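From: packing floor rep, Lagman site
To: floor-list
Date: 2024-07-27
Subject: Re: the two-arm station and who sits with it

Quick one, on break, sorry for typos.

> Can somebody from Lagman tell us what the job is like once the arms are in?
> At Serkthorpe we've been told we get the Goviner station in December and
> that no hours are lost. Same thing was said about the label machine and we
> lost the whole evening shift. Our people on toy sets are asking me every
> day and I've got nothing to give them except the slide deck.
>
> Also does it count as a machine operator grade or not? Zandholm says no.

Hours first. No hours cut here so far. 34 a week before, 34 now. But the hours are different hours. Used to be you packed play kitchen sets at the bench, talked to whoever was across from you, swapped when your wrists got sore. Now one person per station, facing the arms, resetting the table between tries. Pot back, corn back on the plate, basket back behind the rest, go again. Lighter on the wrists, I'll say that. Heavier on the head. Two of ours asked to go back to the bench within the first month and they were let, so get that in writing for yours, the right to go back.

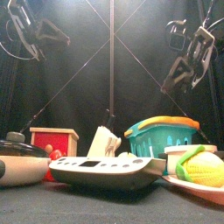 What gets people is the waiting. You can't walk off and you can't really do anything else either. Manager calls it supervising. Pay slip calls it packing. So on your grade question, no, not yet here either, we put in for it and Zandholm has been sitting on the paper 4 weeks. My view, if you are the one who decides when to stop the thing then you are operating a machine. If Serkthorpe asks for the same wording it helps us both. Will send ours tonight.

Other stuff to ask for before it arives:

a stool with a back
breaks off the station, not at it
training on the clock (ours was 2 hours, not enough)
who gets told when it drops things, and that it isn't written up against the person sitting there

That last one matters most. First weeks every dropped piece went on a sheet with the packers name on top. We got the name taken off but it took a row.

And don't let them do the rota by who is "good with computers". Older folks here got passed over at the start and some of them are the best at it now, they know how the sets go togther.

Break's over. Anyone from the other sites with a grade agreement already signed, please post it to the list and don't just mail me.

Rep, Lagman packing floor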